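Writing Popular Fiction, Zitodby Evening School
Handout 6: The Planted Object
September 1, 2026

Okay, so last time we got stuck on endings (sorry, I ran over again!), and a lot of you asked how to make a twist feel fair. My answer nearly every time is to go back and plant something. A planted object is a thing the reader meets early, shrugs at, and then needs later. A key, a train ticket, a chipped mug, whatever you like.

I'll use my own poor unpublished mystery, Groen, because I know where all the bodies are. On page 26 a woman buys stamps. Pretty dull! But the letter that ruins her goes out in November, and by then you've forgotten she ever had stamps in her purse. My first draft had her find them in a drawer in the same chapter she mailed the letter, and every reader I gave it to groaned.

Three things I look for in your drafts:

Does the object have a job to do when we first meet it? Stamps get bought by people who have mail to send. Fine.

Is it sitting next to something louder? Start an argument, drop a plate, let the dog out.

How long is the gap? Under 100 words and we can see your hand moving. Go too long and you'll want a small reminder somewhere in the middle.

For next week, write a scene of up to 1,019 words (yes, it's an odd number, it's what fits on my grading sheet) with one planted object and its payoff.

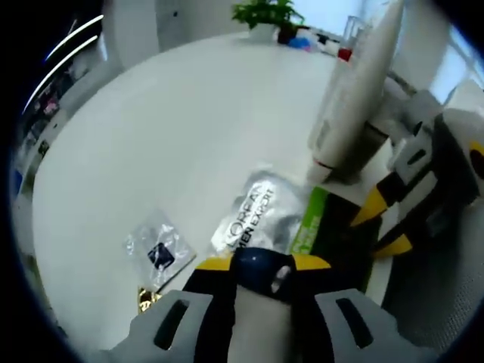 Where you put the object matters as much as what it is. If it's alone on a windowsill with a whole sentence to itself, I'm going to suspect it right away. Give it company. Picture a round white table with small things scattered all over it, and let your character reach across for the wrong one while she's busy being furious at her sister. Then move on, and don't go back to that table until you have to.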